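Notes on the Groltthorpe Two-Hand Tabletop Service

Posted in June by Itzel Serrano

Readers of this blog will recall that our office in Drurnbridge agreed in the spring to evaluate the Groltthorpe tabletop service on a trial basis. The trial has now reached its midpoint, and I wish to record my impressions while they are fresh.

The service is offered as a monthly subscription. It comprises a pair of five-fingered hands with arms, a control unit, installation, and remote support from 9 in the morning. Training for staff is charged separately. Juwita Menon and I attended the session held on Wednesday and found it thorough, although the section on emergency stops deserved more time than it received.

The printed manual runs to 154 pages and is well indexed. I cannot say the same of the online version, where the search function returned no result for the word "wrist." Support staff acknowledged the fault and supplied the relevant chapter by email.

Our principal interest is the sorting of mixed household goods. The supplier recommends starting with rigid containers and introducing soft packaging later. Mayu Wada, who prepared our test plan, preferred to mix the two from the start, and I support her decision. Goods do not reach our tables in tidy order. 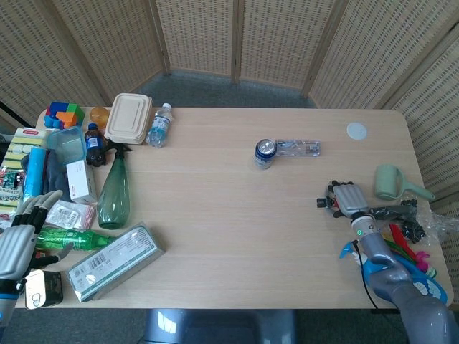
The sorting table, with bottles, food containers and small packages between the two hands.

Two matters remain open. The contract requires 21 days' notice of cancellation, and I have asked for written confirmation that this also applies during the trial. I have also requested a price for replacement finger joints, as the schedule of parts lists them without a figure. Tiburcio Mendoza will review both replies before we consider a full subscription.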